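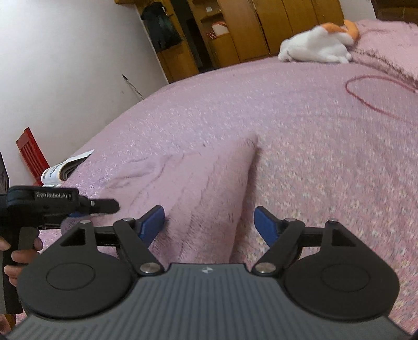 Docs > Tenda > Questions fréquentes

Temps de lecture : 2 min

FAQ Tenda : perception et planification pour préhenseurs à deux doigts

Mise à jour en juin, après la refonte du planificateur. Réponses courtes, le détail est dans le dépôt.

Tenda, ça fait quoi au juste ?
Lecture des enregistrements faits à la main, estimation de la trajectoire, puis conversion en consignes pour le bras. Pas d'interface graphique pour l'instant. Ligne de commande et un fichier de config.

Différence avec Hunard ?
Hunard = la couche de contrôle. Tenda lui envoie des trajectoires, Hunard les exécute. Installation séparée, versions à aligner (voir le tableau de compatibilité, tenu à jour quand on y pense).

Textiles, couvre-lits, couvertures : ça passe ?
Oui mais c'est le cas dur. Un tissu qui fait un pli, le module de profondeur le prend volontiers pour un objet rigide. Activer deformable: true et baisser le seuil de contact. Sur les tissus pelucheux ou mouchetés, désactiver aussi le filtre de bruit, il mange du relief.

Deux préhenseurs dans le champ, lequel est suivi ?
Celui qui est solidaire de la caméra. L'autre est masqué par défaut, main comprise. Pour une tâche à deux mains, passer --bras 2 et fournir les deux flux. Il faut qu'ils soient synchronisés avant l'import, Tenda ne recale rien tout seul.

L'ouverture des doigts est fausse.
Neuf fois sur dix, calibration pas refaite après changement de doigts. Ouvrir à fond, fermer à fond, relancer tenda calib. Les doigts bleus se segmentent bien sur fond clair ou rose, moins bien sur du jean.

La trajectoire saute d'un coup.
Perte de repères visuels. Un lit vu de trop près, c'est une seule grande surface, plus rien à quoi s'accrocher. Garder un bout de meuble ou de mur dans le champ. Sinon augmenter la fenêtre de lissage, 11 images suffisent en general.

Combien de démonstrations pour une tâche ?
Avec l'exemple « plier la couverture », on a eu un premier résultat utilisable à 145. Moins pour des objets rigides. Varier les positions de départ, ça compte plus que le volume.

Le planificateur Chatzigeorgiou, obligatoire ?
Non. C'est celui par défaut depuis la refonte. L'ancien reste disponible avec planner: legacy, plus lent, mais il tolère mieux les trous dans les donnnées.

Formats d'export ?
HDF5 et CSV. Le format Troderholm est en lecture seule, l'écriture viendra, pas de date.

Plantage à l'import, quoi envoyer ?
Le journal complet, le fichier de config, la version de Hunard. Pas la vidéo entière svp, un extrait.

Contact : page Support | © Équipe Tenda | Haut de page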